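The Proofing Log

Short Fiction | Kitchen Stories

Posted in November by the Lundard kitchen desk 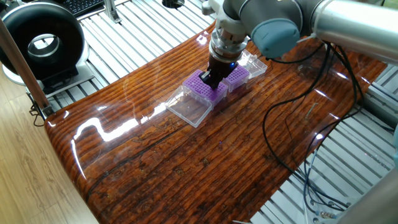 The starter was kept in a glass jar on the second shelf, eleven inches from the oven vent. The log said so on its first page, in pencil, and gave no reason.

She had taken over the bakery counter at Brurkomano with the lease, the mixer, a box of keys and the log. The log was a ruled ledger with a cloth spine. Each line gave the hour, the temperature of the flour, the temperature of the water, the weight of both, and a remark. Most of the remarks were one word long. "Slow." "Fair." "Sour." On one page the remark was "Rain," and it was repeated for 11 lines.

She followed it as written. Flour, 252 grams. Water, the same weight, drawn the night before and left covered. Salt was not entered until the second fold. The dough was turned four times at half-hour intervals, then shaped and set in a floured cloth. The oven was a Dönmez, two decks, bought used. Its dial read low by 8 degrees, and a strip of tape on the door said so.

The first loaves came out flat. She wrote "Flat" in the remark column and started again.

By the second week she had ruled out the flour. She bought a sack from Utedus, the mill across the river, and ran it beside the old sack under the same conditions. Both doughs rose to the same mark on the jar and both fell before morning. She changed the water next, then the salt, then the cloth. She changed one thing at a time and kept the rest fixed. The crumb was tight in every loaf. The crust was good.

She went back to the log and read it from the beginning, at the counter, after closing. It ran to over 2,800 lines. The handwriting was upright at the start and leaned to the right by the middle. In the last third the numbers were larger and some of them missed the ruled column.

She was looking for a temperature she had misread. What she found was a change in the hours. For most of the book the starter was fed at five in the morning. Near the end the feeding moved to four, then to three, and on the last few pages to a little after two. The weights did not change. The remark beside the first of the two o'clock lines was "Awake anyway."

She read that line twice and turned the page. The lines that followed had no remarks at all.

The loaves made on those days had been entered as good. She checked the sales column against them and the figures agreed. The starter had been fed earlier because the baker was up earlier, and after some months it had adjusted to the hour. She had been feeding it at five, as the first pages instructed. By then it had been hungry for three hours and was past its peak.

There were two ways to correct this. She could move the feeding later by a few minutes each day until the starter had settled at five again. That would take several weeks, with flat bread for part of it. Or she could get up at two.

She set the alarm for ten minutes before the hour. The street was dark and the vent was ticking as it cooled. She weighed the flour and the water, stirred them in with the handle of a wooden spoon, and wiped the rim of the jar with a damp cloth. The mixture smelled of apples, then of vinegar. She marked the level with a rubber band and sat down on the flour bin to wait for it to move.

At four the level was an inch above the band. At half past five it had doubled, and she mixed the dough. She folded it four times. The cloth came away clean.

The loaves went into the lower deck with a pan of water beneath them. She took them out when the bottoms sounded hollow and stood them on the rack by the window, and she cut one before it was cool, which the log advised against on page three. The crumb was open. She ate the heel standing up, with butter.

Then she found the pencil and filled in the line. Hour, flour, water, weights. In the remark column she wrote "Good." After a minute she added "Awake anyway" beneath it, in smaller letters — the column was narrow — and put the ledger back on its nail.

The next morning she moved the feeding later by five minutes.

Tagged: fiction, bread, sourdough, slow baking

14 shares | 6 comments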